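Gun owners in Zistia have a new reason to clear out the closet. The town's first safe storage and surrender weekend opens on 04/01/2021, and anyone can hand in an unwanted firearm with no paperwork and no questions at the door.
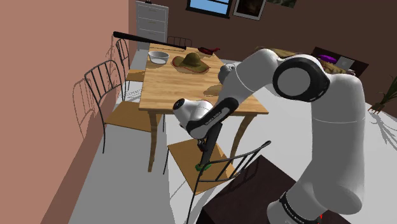
By the Neda Online news desk
Staff writers, community news

Sketness, the neighborhood group behind the event, spent much of January lining up two drop-off sites — one at the Kimaro Community Hall and one at the old fire station. Both will stay open until 7 in the evening. What a great turnout of partners this has been! Local stores have chipped in free trigger locks, and each household can take home two.
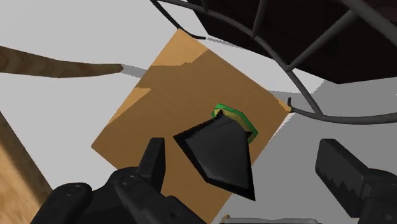
Reading time: 2 minutes

There's plenty for people who plan to keep their guns, too. Short classes on locking up a rifle or handgun at home will run all day, with room for 20 people in each, and you don't have to own a gun to join in. Parents and grandparents are especially welcome. Guns should arrive unloaded and in the trunk of the car, with ammunition in a separate bag. Sign-up sheets for the classes are at the hall now — and the morning spots are already filling up.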